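## Unit 2: Work surfaces in the shared kitchen

Course 2564, Hundilthorpe. Read before the practical.

A table placed opposite the counter run adds work surface but takes floor space. Measure the aisle with the dishwasher and oven doors open - closed-door figures are of no use. Minimum clear aisle for this unit: 40 inches.

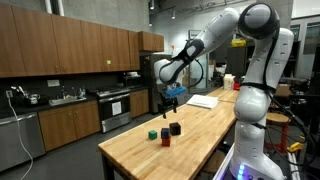
*Fig. 1. Table and counter run, with sink, stove and refrigerator.*

Butcher block is made of hardwood strips glued side by side. It moves across the grain with changes in humidity, so fasteners need slotted holes. Papers and jugs are cleared before the top is oiled. 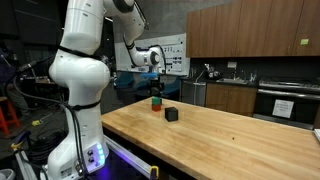 *Text and photos: Sfakianakis, course staff*

The strip pattern shows best on a mostly bare top. Small items, such as the stacked red and green cubes, hide little of it. Check along the grain for:

- open glue lines
- raised fibers at the edges
- dark specks (note position, do not sand yet)

Record results on the Skillari sheet.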